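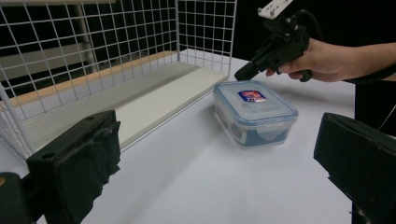
Back room at Ralthorpe, a shared workshop behind the old tyre place, January 2024. Tea, solder, somebody's bike. Ulla Lunde and Folke Midtbø have been building hand-held grippers in here most evenings since the clocks went back. Triltik, they call the project. No big reason for the name.

The idea is simple enough – squeeze a trigger, the jaws close, and whatever the hand learns gets passed on to a robot arm later. Cheap parts, black plastic, bolts from a jar. First version cracked. So did the second. The one they like now took 11 goes at the linkage alone.

"The pivots were the whole fight," says Lunde. "Too tight and your thumb aches. Too loose and the tips wander of to one side."

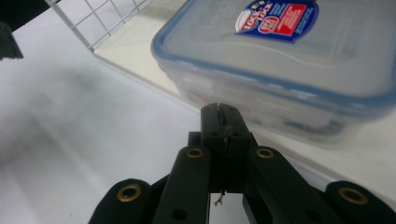

Brass-coloured eyelets at the pivots, jaws lined up on a Lock & Lock box.

Spend so far: 537 pounds, against a limit of 500 they'd shaken hands on. Midtbø blames postage. Lunde blames Midtbø.

Food boxes are harder than they sound. Slippy sides, rounded corners, a lid that wants to be held level. Padding on the fingers helps, untill it frays, and then it's out with the scissors and glue again. A fresh pair takes 30 minutes if the glue behaves.
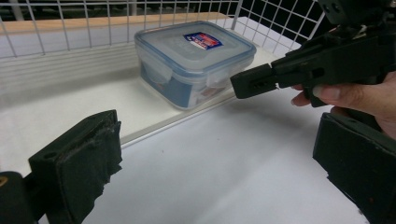

Two grippers, one box, up on the white shelf.

Next is the arm itself, half built under a sheet at Midtbø's. Wrist motor still to come. They want it on the bench by February – Randi Sjögren, who runs the room, wants her shelf back before then.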